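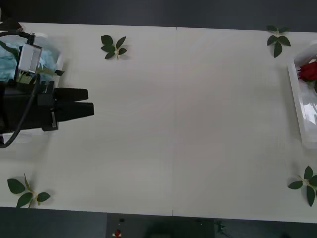 My aunt's neighbor in Jistville told me the whole idea of a minute of silence for the ferry was wrong, because the town had been quiet about that boat for years and what it needed was somebody making noise. I wrote that down on the back of a bus ticket and it ended up steering my entire project, so I figured it should go first.

Project report: How a small town decides to remember
Local Government and Public Life, second semester

What I set out to do

My original plan was pretty dull. I wanted to look at how towns pick the wording for official remembrance announcements - who writes them, who signs them, how long it takes. Then Jistville announced a remembrance day in March for the Mondance, the river ferry that went down with 19 people aboard, and I threw the old plan out (sorry to my advisor, who had already signed the form!).

I have family there, so I could stay for free and go back more than once. I made four trips in all. I read every issue of the local paper from the year of the sinking, sat through two town meetings, and handed out a one-page survey at the library, the bus station and the Guzmán bakery, which let me leave a stack by the register and a shoebox for the answers.

The survey

I printed 600 copies and got 324 back. That's 54 percent, which I was really happy with, although a lot of people skipped question five. Question five was badly written. It asked whether the remembrance day should be "observed or marked," and several people circled both words and wrote a question mark next to them. Fair enough.

The question that worked best was the simplest one: what should happen on the day? I left four blank lines and people filled them, and then kept going in the margins. Lots wanted the flags lowered and the names read out at the landing. A good number wanted schools closed, and just as many were annoyed by that, mostly parents who work across the river in Vosel and would have to find someone to watch the kids. One person wanted the ferry bell rung from noon until it got dark. Another wrote only "fix the landing," underlined so hard the pen went through.

That last one came up again at both meetings. The landing has been closed on and off, and for some people a ceremony there felt odd when you can't safely walk down the left-hand steps.

What the town office did

The first announcement was three sentences long. It gave the date, said flags would be lowered on public buildings, and asked businesses to turn off music at noon. It didn't give the number of people who died or the name of the boat. I asked at the front desk about that and was told the short version is what always goes out, and that a longer one would follow. It did, the next afternoon, with the name of the ferry in the first line and the reading of names added to the schedule.

I can't prove the complaints caused the change. The paper had printed a pretty sharp letter that morning, and the second meeting had been packed, but the office says the longer text was always planned. I've put both versions in the appendix so you can compare them.

The day itself

I got to the landing early and it was already filling up. The paper later put the crowd at 1,452, a weirdly exact number, and I never found out how they got it. (I emailed. No answer yet.) The names were read slowly, with a bell after each one. Vosel lowered its flags too, which hadn't been announced anywhere, and people on our side kept pointing across the water at them.

At noon the bakery turned off its radio and the buses pulled over. Then, maybe a minute after it was supposed to be finished, some people at the back started singing, and it spread. I didn't know the song. My aunt did.

Problems with my work

My sample leans old, thanks to the library. I also handed out surveys only in English, and I should have thought about that sooner. And I'm related to people in town, so some folks probably told me more than they'd tell a stranger, and some probably told me less.

If I did this again I'd start with Vosel. Six of the people on the ferry were from there, and I only spent one afternoon in the place, most of it waiting for a records office that closes at three.

Appendix A has the survey form, Appendix B the two announcements, and Appendix C my notes from the meetings, typed up but still missing the last twenty minutes of the second one.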